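Chapter 5
Making the Bed

Bottom sheet first. Always. Get that one flat and the rest goes quick – get it wrong and you fight it all night.

Start at a back corner, then go diagonal. Pull from the sides, not the middel. Small creases are fine, big folds arent. Haberkorn's rule: 2 passes with the flat hand, then leave it.

Terms for this chapter: fitted sheet, pocket depth, tuck.

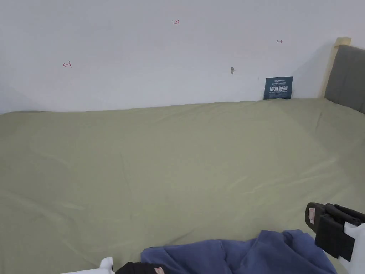
Should a fitted sheet be ironed?
Rarely. Pulling it tight over the mattress takes out most creases.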